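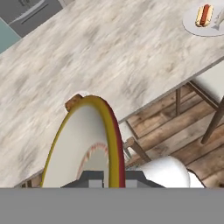
In November our running group got an invitation to the open day of the new trail centre at Altmont. I am running in these hills for four years now and I had never seen how the trails are made, so I said yes the same evening. It is 39 kilometres from my door to the parking lot, mostly on gravel after the bridge, and I was there at 8:30 in the morning with my shoes already muddy from the day before.

The centre is a low building at the foot of the Navarro climb. Before it was opened, runners had only a gravel lot and a toilet. Now there is a room to change, a drying room with hooks along three walls, and a big map of the trails. I stood a long time in front of the map. I discovered that the path I always call "the second left" has a real name, Clallora Loop, and that I was running it in the wrong direction compared to the signs. It is permitted in both directions, but the signs are put for people who go clockwise, so I had seen only their backs.

At nine o'clock the trail crew took us out. We were 32 people, which was a lot for a narrow path, so they made two groups. Mine went up first. The guide stopped often to show us the work: flat stones put across the path to lead the water away, a piece of slope that was dug out by hand, a small bridge with wire netting on the boards. I have slipped on the old boards of this bridge two times, and I was very happy about the netting.

What surprised me most was the water. I had believed that feet destroy a trail. The guide told us that the feet make a channel, and then the rain does the rest in one winter. They showed us a place where runners go around a puddle, and the path there has become five metres wide. She asked us to go through the middle of the puddle, please, even in new shoes. I felt a little guilty, as I go around it every week.

Higher up the forest opens and you have the valley on the left side. The wind was strong and cold there and we did not stay. From the ridge we could jog down on our own by the Clallora Loop, 5 kilometres back to the building, or walk with the guide. I jogged, clockwise this time. It felt like another trail. The steep part with roots, which I know as a hard climb, is a fast and rather scary descent, and I took it slowly with my hands out like a child on ice.

After this there was soup and bread, and a table where Pletletti's people would normally show their shoes -- I mean Pleltetti, I always write it wrong. You could borrow a pair for 30 minutes and try them on the short flat loop behind the parking lot. I tried one with deep lugs. It was good on mud, but on the gravel I felt every stone. I did not buy anything. My old pair has one more winter in it, I hope.

Some practical things if you want to go. The drying room is open only when the centre is open, so bring a dry jacket for after. There is no phone signal past the bridge. The lot was full at ten o'clock on the open day, but they said that on normal mornings it is half empty. Dogs are allowed on the lower trails on leash.

One thing I missed was a distance on the signs. They show the name and an arrow, and for a visitor this is not enough. I wrote it on the paper they had for comments, and I saw two other people had written the same.

Next month I will try the long route, up Navarro and down on the far side, if the snow waits.

Comments

mossyknees: I went around that puddle for years too. Will get my feet wet from now on.

Reply from author: Me also. It is deeper than it looks, be careful.

hillrepeat: Did they say if the upper gate stays open in winter?

Reply from author: I forgot to ask this, sorry. There was a notice board near the changing room, maybe it is written there.

slowandsteady: Clockwise is much harder on the knees in my opinion. Nice report.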